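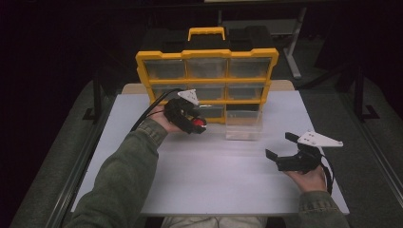

Dutenard, the mail-order supplier of small hardware and repair parts, has moved part of its order-picking staff to a new unit that prepares handling tasks for robots. The change took effect in April at the company's Ortuño warehouse and will remain in place at least until the end of the year.

Employees in the unit work seated at white tables with hand-held grippers, one in each hand. Using the grippers in place of their fingers, they carry out the small jobs that fill a picker's day, such as taking a drawer out of a parts organizer, setting it down and putting it back. The movements are recorded and passed to Derkonel, the engineering firm that is developing the control software for the robot arms Dutenard intends to install.

The warehouse employs 184 people. Twelve-hour operation of the picking aisles is unaffected for now, the company said in a statement to staff on Tuesday. Jobs at the recording tables are filled from among existing pickers who apply for them, and each table shift lasts 4 hours, after which the employee returns to the aisles or to packing. Pay grades are unchanged.

"The people who handle these drawers every day know how they stick, how they tilt and how much force they will take," the statement said. "We consider this knowledge to be skilled work and have asked that it be treated as such in the agreement with our supplier."

Dutenard's catalog of small parts lists 2879 items, most of them stored in drawer units of various sizes. Earlier attempts to automate this section failed on the drawers themselves, which differ from one unit to the next and are easily pulled out too far. Larger goods at the site have been moved by conveyor for several years.

The employees' council approved the arrangement on two conditions. Recordings may not be used to measure the speed or accuracy of individual workers, and anyone who reports wrist or shoulder strain is to be taken off the tables the same day without loss of hours. The council has also asked for lighter grippers and for chairs that can be adjusted to the height of the tables. Dutenard has agreed to replace the chairs.

The first 2 robot arms are to be set up in a closed section of the warehouse, where they will return drawers to their units after picking. Employees from the recording tables will be offered training to supervise them. The company has not said how many picking positions it expects to need once the arms are in regular use.

A similar unit is planned at the company's Rusico site. Applications there will open after the council has reviewed the results from Ortuño.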